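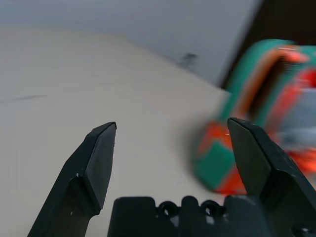
Romura Council Chamber Voting and Speaking Set
From Weseo
Item no. 694

Desk units, clerk's console, wall display feed, speaker clock. For town councils, county boards, school boards, anybody who votes out loud and has to get it in the minutes after.

In stock. Desk units ship same week, console is built to order so allow longer.

What it does

Each member gets a desk unit. Microphone, talk button, yes / no / abstain. Press talk and you go in the line. The chair sees the line, calls the next name, light on that desk goes green. Vote gets called, members press, clerk closes it, the result goes up on the wall and into the record with the motion number. That's the whole idea.

We started with just the voting part. The speaking line came later when clerks kept asking for it. Most fights in a meeting are about who had their hand up first.

What's in the box

Desk units, as many as you order
Clerk's console with screen
Chair's unit (same as a desk unit plus priority key and gavel key)
Cable set, daisy chain, chamber length on request
Power supply
Printed seat cards, blank
Quick card for members, one side of one sheet

Not in the box: wall display, speakers, floor boxes. Use what you have. Console puts out a normal video signal and a normal audio line.

Sizes

Small board: up to 25 desk units on one console.
Full chamber: up to 100 desk units, same console, needs the second power supply. Ask when you order, people forget and then it dosen't start up.

More than that, write to us. It can be done with two consoles linked but we want to see the seating plan first. 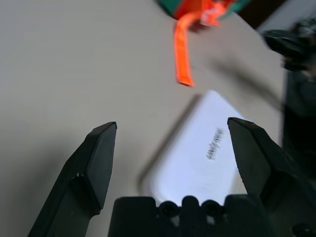

Gripper open, light gray tabletop.

Voting modes

Open vote. Every name shown with its vote, live or at close, clerk picks.
Open vote, held. Names come up only once the clerk closes. Stops people waiting to see how the seat next to them goes.
Secret ballot. Totals only. Names are not stored anywhere, not in the log, not on the card. Please check your own charter before you use this one, a lot of places only allow it for electing a chair.
Roll call. Console steps through the members in seat order or alphabetical, clerk enters the spoken answer. For the old timers, and for when a member calls in by phone.

Thresholds: simple majority, two thirds, three fifths, majority of members present, majority of all seats. Set per motion. If you have an odd one in your bylaws (there's always one) it can be typed in as a fraction and saved under its own name.

Ties: the console says TIE and stops. It does not decide anything. Casting vote is a seperate step, chair's unit only, and it shows in the record as a casting vote.

Quorum

Members check in with a card or a PIN. Console shows present and absent, and warns the clerk if someone leaves and you drop below. Warning goes to the clerk only, not the wall. You can change that. Most don't.

Recusals: clerk marks the member as recused on that item, their vote keys go dark, comes back on by itself at the next item. The denominator follows your rule, either recused members count toward quorum or they don't. Set once in setup.

Public comment

Speaker clock has its own screen in the console. Load the sign-up list, or type names as they come up. Green, yellow, red light at the podium if you have the podium unit (sold separate, see below). Chair can add time or stop the clock, both get logged. Time limits are whatever your rules say.

Interpreter time: tick the box and the speaker's time doubles. Added this after a county in our own area asked for it, now it's standard.

The record

When the meeting closes the console writes out one file for the minutes. Agenda item, motion text, mover, seconder, votes by name, time in and out for every member, order of speakers. Plain text and spreadsheet. Paste it, fix the wording, done. It won't write your minutes for you, it gives you the skeleton.

Stored on the console and on a removable card. Nothing goes to the internet unless your IT people hook it up. The console holds almost 500 meetings before you need to clear anything off.

Corrections after close: allowed, but the old line stays and the new line goes under it with the clerk's login. Can't be turned off. We get asked. No.
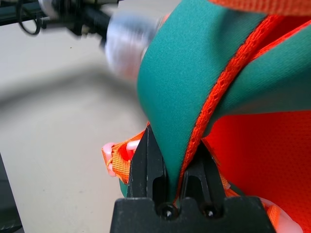 Page last changed: June 2024

Installation

Cable version: run the chain along the dais, under the desk lip or through the floor. If the desks are in a horseshoe start the chain at the clerk's end. An electrician isn't needed for the chain itself, it's low voltage, but you may want one for the outlet if the only one in the room is behind the flags.

Wireless version: same desk units with a battery back. Charge them in the tray overnight. Good for boards that meet in a school cafeteria or a library room and have to pack up after. One catch, charge ALL of them, even the seats you think will be absent.

Old buildings: thick stone walls are fine, everything stays in the one room. If you have an overflow room with a second screen, use a cable for that.

Hearing loop: audio line out goes straight in to most loop amplifiers. Test with someone who uses the loop. Not just a meter.

Training

One session for clerks, one for members. Members' session is short, do it right before a regular meeting when they're there anyway. Run a dummy motion. "Shall we have coffee" works well and always gets one abstention.

Wilson Escobar handles training and setup calls. Ask for him if you're changing over from paper cards or a show of hands, he has a sample rules-of-order amendment you can take to your attorney. Some bylaws say "by raised hand" in so many words and you'll have to amend that before the first electronic vote counts.

Extras

Podium unit with three-color light
Second power supply (needed for full chamber)
Charging tray for wireless units
Spare desk unit. Get at least one. Coffee.
Longer gooseneck for tall members or low desks
Braille key caps, no charge, just put it in the order notes
Rolling case

Member cards come blank, or printed with your seal if you send artwork. After an election you can wipe the old cards and reuse them. New members, new names, same plastic.

Buying

Quotes are good through the end of your fiscal year, so you can take one to the budget hearing and still use it after. We fill out vendor forms, W-9, insurance certificate, whatever your purchasing office sends. If you need three bids we'll give you ours in writing and you can find the others.

Purchase orders OK. Lease OK. Trial OK, small board set only, you pay return freight. Use it for a real meeting or a work session, up to you. If your council has to approve the trial itself put it on the consent agenda.

Orders from outside the US go through Fedurer. Same product, different plug, menu in the local language where we have it. Send them the seating plan too.

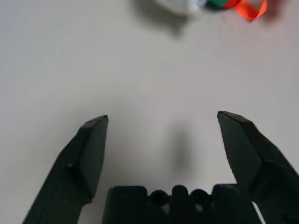

KILIÇARSLAN, September

The district council here sat for its first full session on the Romura set this month. Cable version, full chamber layout, second power supply (they remembered). Fedurer did the install over the summer recess. Members checked in by card, the opening vote was on adopting last session's minutes, and it carried.

There was some grumbling about the held vote setting. A few of the members wanted to see names live. The council talked it over and kept it held for committee elections, live for the rest. Both can be set ahead in the agenda so the clerk isn't hunting through menus.

One thing from that install is now in the standard software: the vote result can stay up on the wall until the clerk clears it, instead of timing out. People in the back rows wanted to copy it down.

Common questions

Can the chair vote?
Yes, if your rules let the chair vote. Setup, Chair, on or off.

What if a member presses the wrong key?
They can change it until the clerk closes. After that it's a motion to reconsider like always.

What if power goes out mid vote?
Open vote is thrown out and has to be called again. Closed votes are already saved.

Does it do proxy votes?
Off by default. Can be turned on with a setup code. Most public bodies aren't allowed, co-ops and associations sometimes are.

Can we keep our old microphones?
Yes. Order the desk unit without gooseneck, costs less. You lose the automatic mute then.

Do we have to use the wall display?
No, but if names aren't read out or shown you may have an open meetings problem. Ask your attorney.

Warranty

Desk units and console, parts and labor. Goosenecks, parts only. Batteries wear out, they're batteries. Send the unit back with the serial number on a note inside the box, and your meeting schedule, so we know how fast you need it.

For a quote: seating plan, number of members, cable or wireless, date of your next meeting. Send all four to Weseo sales, attention Romura.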